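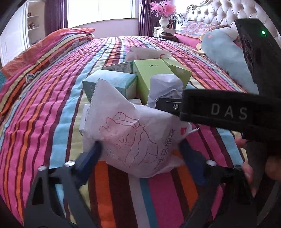

October 12, 2018 – open day notes, Drellham

Up early for the visitors, and I'm writing this with my shoes off. Milagros did the welcome and was much better at it than I was in August, when I talked for far too long about calibration. We gave people the hand-held gripper and let them try picking up small packaged things from a bed, which is a friendlier place to start than a bench, I think, and they took to it right away!

The paper packets got the most questions. An older gentleman wanted to know how hard the fingers squeeze, so Dušan let him close them on his own thumb, very gently, and he laughed and called his wife over. I told them what I tell everybody – go in slowly, and keep your wrist level before you lift. Boxes are easier to explain than paper.

For Daiane: the log stood at 1,347 grasps when I copied it over, please check it against yours. Emília would like a shorter handle for the school groups. I said I'd ask Otakar.

Still to do: charge the spare, write back to the people from Tazi.

Recent entries
Vusel finger pads, second batch
Breris visit, travel notes
Handle sketches (Otakar)
Grasp log, first 100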